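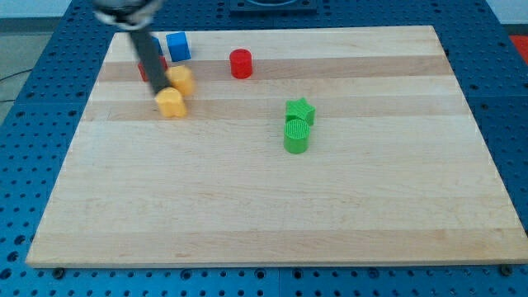

Why do some blocks roll and some just sit there?

A page for kids who like blocks, by Floor Verschueren

Get some blocks. Any blocks. If you have a big wooden board, like the kind for cutting bread, put them on that – ask first. A board is good because it's flat and blocks don't sink in like they do on a rug.

Ready? Okay. We're going to talk about shapes.

The cube

You know this one. It's a box shape with all its sides the same. Every side is a square. Flip it over, it looks just the same. Flip it again. Same.

The flat parts of a block have a name. They are called faces. (Not like your face. No nose.) A cube has six of them. Where two faces meet you get an edge. Run your finger along an edge, you can feel it. Where the edges meet is a corner. Pointy! A cube has eight corners.

Push a cube. It slides a bit, then it stops. Push it harder up high and it might tip over onto another face. But it doesn't roll. The flat face is sitting on the board and it wants to stay there.

The cylinder

Say it: SILL-in-der. It's a hard word to spell, I still get it wrong sometimes.

A cylinder has a circle on the top and a circle on the bottom, and one long curved side that goes all the way around. Soup cans are cylinders. So is the tube inside the paper towels.

Now the fun part. Stand it up on its circle. It stays put, just like the cube. Then lay it down on its side and give it a tiny push.

Off it goes.

Same block! Standing up it stays, lying down it rolls. So it isn't really a "rolling block" or a "staying block". It depends on wich part is touching the board.

The bumpy ones

Some block sets have odd shapes too. A flower shape, or a heart, cut thick so it can stand on the table. The top is flat, the bottom is flat, and the side goes in and out, in and out.

Will a flower block roll? Kobe Goossens is 7 and he tried it for us. He says it goes "bump bump bump stop." Each bump on the side is called a lobe. When a lobe goes down into the board the block has to climb up over it to keep going. That takes a lot of push. So it rolls a little, then gets stuck between two lobes and rocks there.

Some blocks are in between. Nearly round, but with lots of little flat parts going around the side. Those flat parts are faces too, and people call them facets if they are small. More facets, more like a circle. A pencil with six sides rolls okay. A pencil with only three sides – hardly at all.

Try it: the ramp

You need: a board, one thick book, your blocks, a soft thing at the bottom like a towel.

Put one end of the board on the book. Now it's a ramp.
Put the towel at the low end.
Before you let go of a block, guess. Roll, slide, or stay?
Let go. Don't push. Just take your hand away.
Try the same block a different way up.
Add another book and do it all again.

Keep your fingers out from under the board please.

If your board has stripes in it, that's the wood. Some boards are made from a lot of long strips stuck together side by side, and you might see light strips and darker ones. The thin lines inside each strip are called the grain. They come from how the tree grew. Does a block slide better along the grain or across it? I don't know what yours will do. Test it.

What makes a block stop?

Two things rubbing together slow each other down. That's called friction. Rub your hands together fast. Feel them get warm? Friction.

A cube on a ramp is rubbing on one whole face. If the ramp is low, the rubbing is enough to hold it. Make the ramp steeper and at some point the cube lets go and slides. A cylinder on its side only touches the board along one thin line, and it turns instead of scraping, so it can get going on a really low ramp. Even a board that just looks flat! If your cylinder rolls off on its own, maybe your table is a tiny bit crooked. Fatima Ngubane found out her kitchen floor was crooked this way. Her marbles always ended up at the fridge.

Stacking

Different question now. Which blocks make a good tower?

Cubes, easy. Flat on flat. Cylinders work too if you stand them up, circle on circle. You can mix them, a cylinder on a cube, a cube on a cylinder. Line up the middles. The middle matters more than the edges.

Flower blocks and heart blocks have flat tops so you can build on them. Put them near the top of your tower or near the bottom and see which you like.

Two things that don't work well:
a cylinder on its side with anything on top
a cube standing on its corner (try it, then give up)

Hilde Wuyts has a class that built a tower 18 blocks high. Then they went for 20 and it fell at the last one. There was yelling.

Sorting

When you're done you can sort before you put them away. But sort how?

By color: all the reds, all the blues, all the yellows.
By shape: all the cubes, all the cylinders, all the flowers.
By what they do: rolls, doesn't roll, sort of rolls.

The same blocks make different piles each time. A red cylinder goes with the reds the first time and with the cylinders the second time. It could be next to a red block one minute and a yellow cylinder the next. Ask someone else to sort them and don't tell you the rule. Then you guess the rule. This is a good game for the car too, if you use socks or crackers. Maybe not crackers, they get eaten.

Words from this page

Face – a flat part of a block
Edge – where two faces meet
Corner – the pointy bit where edges meet
Cylinder – circle on both ends, curved side
Lobe – a round bump sticking out
Facet – a small flat face
Grain – the lines in wood
Friction – the rubbing that slows things down

More to find

Go around your house and look for cylinders. Cans, candles, rolling pin, batteries. Then look for cubes – these are harder then you think! Lots of boxes are almost cubes but one side is longer. Measure to be sure. Roos Cuypers sent us a drawing of her list, with a cheese on it that she says is a cylinder if you don't eat any. She's right. Cut a slice out and it needs a new name.

Draw yours and write which way up it rolls.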